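Lavodum Home Chores, simulated set
README

What is in here

Lavodum is a set of 2181 simulated episodes of household chores, recorded with a two-finger gripper. It was put together to answer a plain question: how much ordinary housework can a robot policy do today without a person stepping in? The short answer is some of it, slowly. The numbers are further down.

All scenes are computer-rendered. Rooms, furniture and lighting change from one episode to the next. Many of the rooms are dim on purpose. Earlier sets we worked with were lit like a showroom, and policies trained on them did badly as soon as a curtain was drawn.

Chores covered

Clearing small items off a surface
Opening and closing drawers and doors
Straightening or pulling back a cover
Putting things in a bin or basket
Wiping a flat surface

Each episode has one chore and one written instruction. Instructions are short and use everyday words. A few are vague ("tidy up here"), and these are tagged vague in the episode list so you can leave them out.

Views

The wrist view sits close behind the fingers, so the gripper takes up the lower part of most views. Large pieces of furniture often block the rest. A policy that only has this view has to work out where it is from very little.
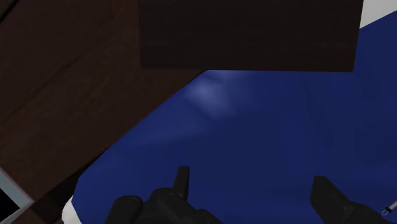
Soft surfaces are the weak spot. A sheet or cover in one even color gives a policy almost nothing to judge depth by, and fingers tend to close too high or push too far down. If you only care about rigid objects, filter on surface = hard, which leaves 1021 episodes.

Results so far

We trained two baseline policies, Gunn and Rarnia, and ran each one 50 times per chore in rooms neither had seen. Gunn uses the wrist view only. Rarnia also gets a fixed room view.

Both are usable on drawers and doors. Both clear small items when the items stand apart from each other. Wiping is mixed: the motion is right but patches get missed. Neither should be trusted with covers. Rarnia does better than Gunn on most chores, and the gap is widest when furniture fills the wrist view.

A run was scored as a success only if the chore was finished within 3 minutes. Most people would need a few seconds.

Known problems

Cloth is modeled with flat facets and does not fold the way real fabric does.
Thin metal objects sometimes sink slightly into soft surfaces.
In some episodes the target is out of view at the start. These are not tagged yet.

None of this has been tested on a real arm. Do not read the scores as a claim about real homes.

Versions

The March release fixed drawer friction and removed duplicate episodes. Older copies, under the name Zanirero, use a different action format and will not load with the current reader.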